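Home Blog Support Teams Archive Contact

Search this site Type a keyword Go

The ticket is not the customer

Naima Alaoui
2023-07-23

In our company we sell replacement parts for office furniture, and we answer customers in three languages. For six years I have worked in the support team, and for two of them I am the person who decides how the queue is arranged. I want to argue here against one habit which I find in almost every support team I meet: the habit to close a ticket as early as possible.

I understand very well where it comes from. A manager opens the report and sees 2,626 open tickets. This number looks bad. Then somebody proposes a rule that a ticket will close by itself after the customer is silent for some days, and the next month the number is 710. Everybody is glad. I was also glad, I must admit it.

But in April I took 100 of these closed tickets and read them from the first message to the last. It needed almost a week. Many of the customers were silent for a very simple reason: we had asked them a question they could not answer. We asked for the serial number of a chair of the Ollberg series, and this number is printed under the seat, where a person with a bad back will not go to look. So the person did not reply. Our system thanked them and wished them a nice day.

A colleague from Kulik, our delivery partner, told me that for them it is the same. The customer who writes a second time gets a new ticket with a new number, and the agent starts again from "Could you please describe the problem?" In the report these are two solved cases. For the customer it is one unsolved case and a lost afternoon.
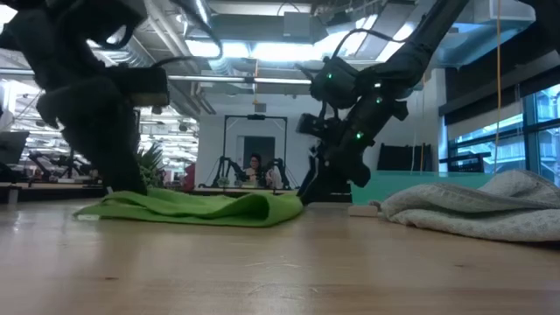
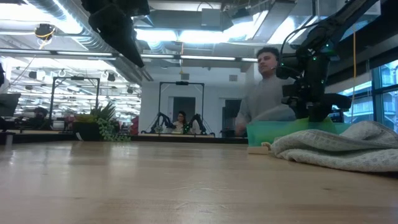
What I propose is modest. Let the ticket stay open until a human being has looked at it one more time. In our team this means 300 tickets in a normal week, and two agents can read them in the quiet hours of the morning. Very often one sentence is enough, for example "A photo of the chair is also fine." After such a sentence many people write back the same day.

My former manager at Sormont would say that this is expensive. Perhaps it is. I only ask that we put the other cost in the same table: the second ticket, the angry call, the order which is made next time from Ledesma. I have never seen a report which has a column for this, and I have asked for it twice.

I would also remove the automatic message which says "We are happy that your issue is resolved." We do not know if it is resolved. It would be more correct to write that we did not hear from you, and that the same ticket will open again if you reply to it.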